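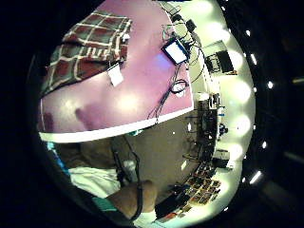

Teresa Baran has been mending and folding cloth since she was a teenager, and she still talks about it like somebody who discovered it last month. She runs the finishing room at Plerden, a small textile workshop in Wasstead that cleans, repairs and resells old tablecloths, throws and scarves. On the October morning I visited, she was three minutes into a story about moth holes before I had my coat off. The glossy pinkish-lavender tabletop was her choice, and with a red and green plaid cloth lying rumpled across one corner of it, I could see why she loves it. "Look at that red!" she said. "Put it on a brown table and it goes to sleep."

Plaid is her favorite thing to fold, and she gets almost giddy explaining it. "The stripes do half the work for you. You find one of the white lines, you bring it over to meet its twin, and if they line up, your fold is square. With a plain cloth you're on your own."

She likes to let a piece lie loose for a while before she touches it. "People want to grab it and flatten it right away. Leave it! You'll see where it wants to crease, and those old creases are where it's going to wear through first."

Each piece that goes out gets a paper tag with its size and any repairs written in pencil. Plerden sold 2,000 pieces last year, and Baran wrote most of the tags herself. She won't use pins to attach them. "A loop of cotton thread, always. I've spent too many afternoons closing up pinholes."

Her best find so far came out of a box from the old Tudar hotel, which had 24 napkins in it and, at the very bottom, a wool blanket with one corner chewed away. It took her most of a winter to reweave, and she sold it for 50 dollars to a woman who wanted it for her porch. Did she charge enough? "Oh, not even close," she said, laughing. "But she sends me pictures of it!"

She has a stack of wool scarves to get through next, and she's hoping there's some plaid in it.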